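Workshop notebook, January
Bins and small household stock, Vemthorpe unit

09:40. Started on the front bin before anything else got put in it.

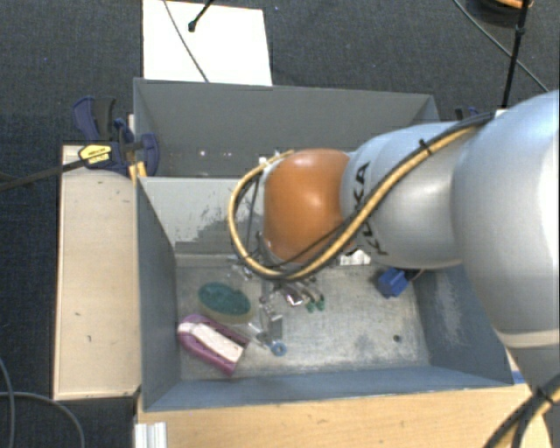
Gorazd thinks we should stop repainting the walls and leave them as they are, as the last coat only gave us more flakes to pick out of the stock. I half agree. The rear wall has a worn patch in the paint with ragged edges, and there are scuffs on the right-hand wall. Neither matters for storage. Flakes on the goods do matter, so the patch gets rubbed back with fine paper and left bare for now. If it starts to rust we can talk about paint again.

Floor of the bin is bare metal and has whitish smears on it. Tried a damp cloth on one corner first: no change. Then washing-up liquid in warm water, which took off a little. White vinegar did better. Left it on for ten minutes, wiped, rinsed, dried with a towel. Most of it gone in that corner, some still there if you catch it against the light. Will do the rest of the floor the same way. Don't use the scouring powder from under the sink, it leaves its own film and we had a whole afternoon of that last winter.

There is a small round hole in the floor towards the front right. Keep it clear. Rinse water can go out through it if you put a tray underneath first (I didn't, see wet boots). Thierry asked whether to plug it. No.

10:55. Stock. The oval one with the dark green top and pale lower edge had been entered twice on the sheet, once under brushes and once under sponges. Changed to a single line under "cleaning, hand". Same heading for anything else we end up arguing over. The purple-pink one with the cream strip had no entry at all. Added it with a description only, no maker, until Spyros finds the delivery note. He thinks it came in the Milošević box, I think it was the Drurnix one. Line number 931 either way.

Old sheet went up to 3347 but there are big gaps in it where things were thrown out and never struck off. Proposal: begin household goods at 2000 and leave everything from 3000 up for the kitchen things coming over from Astitholm. Boris doesn't mind as long as the old numbers stay readable in a second column. 931 will need renumbering when that happens.

11:30. Washed the brushes and sponges that were on the bench. Shake them out, stand them on edge on the rack, don't put them back damp. Two had gone sour in the middle and went in the rubbish. Sponges dry much more slowly than I allow for, so they stay on the rack overnight from now on.

14:15. Did the rest of the bin floor with vinegar. Two passes. Second pass made hardly any difference, one is enough next time. Rubbed back the rear wall patch with 240 paper, then vacuumed, then wiped. The edges are smooth to the finger now but it looks no better.

Eugeniusz wants a mat in the bottom to stop things sliding about. Could try an offcut of the ribbed rubber, cut short so it doesn't cover the hole. I would sooner have the bare floor, it is quicker to wipe.

To do:
Side walls, inside faces, soapy water only
More vinegar, we are down to a third of a bottle
Delivery note for 931 (Spyros)
Look at the rubbed patch again in a fortnight
Get my boots off the radiator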